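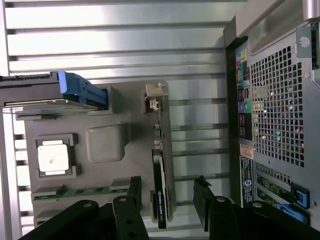
The fault that stopped the Ponham cell in October made no noise. No alarm sounded, no part broke, and the arm finished its cycle and waited for the next order. It was only when Mimoza Ionescu looked at the force log, on her way to do something else, that she saw a curve with the wrong shape.

Ponham is a small workshop in Brarkcombe which teaches robot arms to put desktop computers together and take them apart again. Refurbishing firms would like to have this work automated. It is dull for people, and it is hard on the fingers. But a computer was designed for hands, and hands know many things which are not written in any program.

The curve belonged to a graphics card. When a card goes into its slot correctly, the force rises, there is a short peak, and then it falls as the contacts pass their place. In the bad cycle the force rose and stayed high. The card had met the slot at a small angle and the gripper had continued to press. The limit in the program was 79 newtons, and the arm stayed under it for the whole time. According to the software, everything was in order.

"The limit was made for the arm, and we had forgotten the board," Ionescu told me. "For the arm this is a small force. For a slot, from the side, it is a lot."
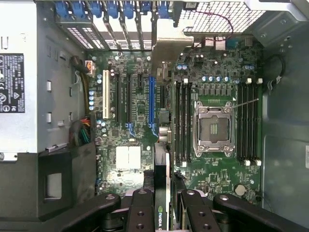
She went back through the records of the past weeks, which meant 1,839 insertions of cards and memory modules. The work took her 6 days. She found 221 with the same flat top on the curve, and in most of these the part had slipped into place at the end, so the cycle had been marked as good. The failures were hidden inside the successes.

I asked her if this was a safety matter or only a quality matter. She does not like to separate them. A slot that has been bent a little may work for months, and then the computer stops in somebody's office, or the contact becomes warm. Also, a person who sees a card standing crooked will want to reach in and push it straight. At Ponham this had already happened once. A technician put his hand into the case while the arm was paused but still had power. He was not hurt. The arm did not move, but in her opinion it was luck, and she wrote it in the report with that word.

The cause was found in the end by a man from Godoy, the company that had supplied the control software. The arm finds the case by its corners and then calculates where each slot must be. This is correct if the board is always fixed in the same position. On used computers it is not. The screw holes allow a little play, and a case which has lived under a desk for years can be slightly twisted.
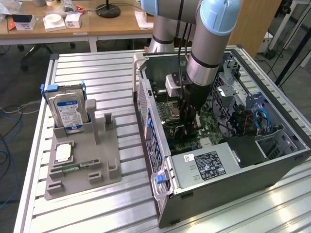 Godoy proposed at first to lower the force limit and nothing more. They tried it for one afternoon. The arm then refused good memory modules, because a tight slot needs a firm push, and the operators began to override the stop. Ionescu considers this the worst result of all. When people learn to press the button without looking, the button is no protection any more.

The solution they use now is slower. Before each insertion the arm looks for the slot itself and corrects its angle. It goes down until the first contact, then it waits for a moment and compares the force on the two sides. If they are not equal, it goes up and tries again, but only once. After the second refusal it takes the part back and calls a person, and the power to the joints is cut before the guard can be opened.

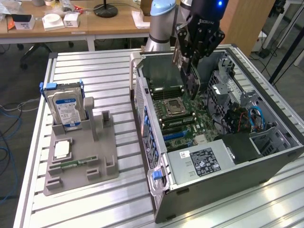
The cycle has become longer, and not everyone is pleased. Jandiletti, the refurbisher which pays for a part of the project, had been promised a certain number of machines per shift. Their production manager came to Brarkcombe to discuss it. Ionescu did not prepare slides. She put a damaged slot under the magnifier and let him look at it as long as he wanted, and afterwards they agreed on a new number.

When I visited in January 2026, the old limit was still in the program, on a line marked as a comment, with her initials and a note asking that it should not be deleted. New colleagues have to read the October report in their first week. They must also plot one of the bad curves by themselves, from the raw data, and find the place where the arm should have stopped.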